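Last edit 2026-07-06. Ask in the Stiltel channel if its not here.

# Garment set FAQ -- Stumia collection

## What are we collecting?

Two-arm demos on soft stuff. Clothes mostly. Pick up, stretch, lay flat, fold. Goes to the Dunne training run when we hit 700 good episodes in the garment bucket.

## How many do we have?

3,122 recorded since the start, all tasks. That's raw. Garment episodes that passed review: 400. So no, not done yet.

## What is one episode?

One garment, one instruction, start to finish. Start with arms parked, end with arms parked. If you stop halfway to answer the phone, end it and mark it aborted. Don't splice.

## Can I use any clothes?

From the bin, yes. Your own, no -- we can't guarantee you get them back in one piece. Knits are wanted right now, anything with stripes or trim too. We have way too many plain T-shirts from June.

## How tight is "taut" for the stretch step?

Enough that the middle lifts into a line. Wrinkles are fine. Seams creaking is not fine, open up and regrip. Both grippers should be on fabric at the ends, not on a drawstring or a label.

## Which views get saved?

Head and wrist. Both, every time. Head view is for where the arms are relative to each other, wrist view is for what's next to the fingers. Check both before you hit record. If one is frozen the whole episode gets thrown out in review, even if the fold was great.

Red knit on the gray cushion, head view then wrist view:

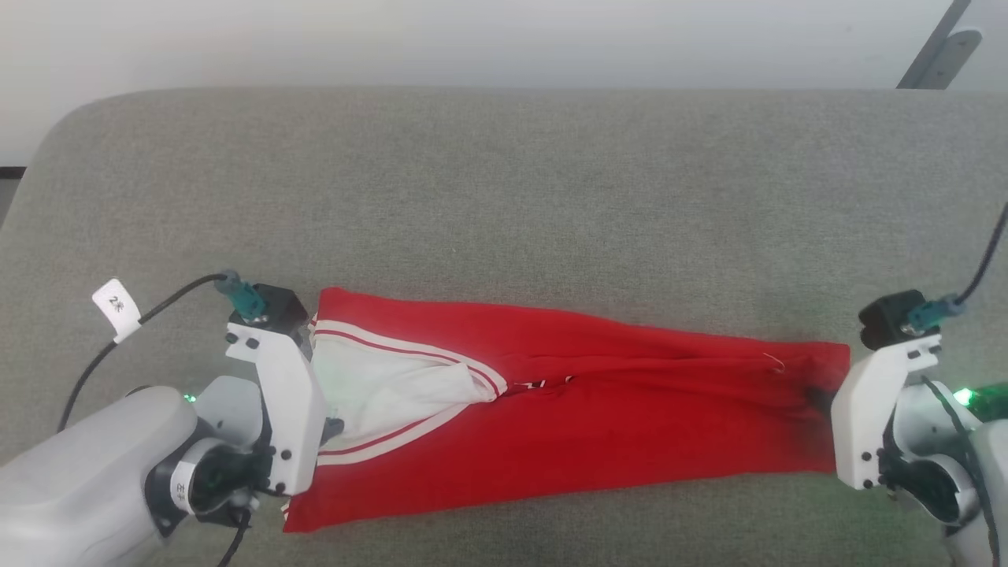
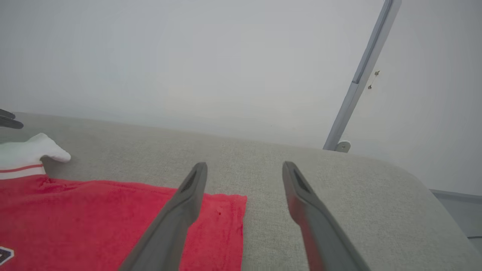
## Why the gray cushion and not a table?

Fingers can press into it a bit without faulting the arm. Also the plain background helps for now. Table comes later, seperate bucket, don't mix them.

## I dropped the garment. Delete?

No!! Keep it if you recovered and finished. Tag it `recovery`. Those are some of the most useful ones we get. Delete only if:

- an arm faulted
- somebody reached in with a hand
- wrong instruction loaded

## How many retries on a grasp?

3. After that end the episode, tag `failed_grasp`, reset the garment by hand and go again.

## Do I have to change the start pose?

Yes. Every episode. Flip it, bunch it, turn it inside out, shove it to one end. If the last ten all start the same the model just learns that one spot. Reviewers do look for this.

## What do I write in the instruction field?

Short and plain. "Stretch the red garment." "Fold the sock." Color plus thing. If you're not sure what the thing is, "garment" is ok. No jokes in there please, it gets trained on.

## Cable keeps snagging on the sleeve

Pause, park both arms, re-route it with slack. Don't yank it free by driving the arm. If a connector looks half out, stop and post in the channel before you plug it back.

## Where do uploads go?

Zestus, garment folder, same day. Filename is filled in for you, dont touch it. Upload stuck over an hour -- kill it and restart, it resumes where it was.

## Can I review my own episodes?

No. Swap with whoever has the other shift.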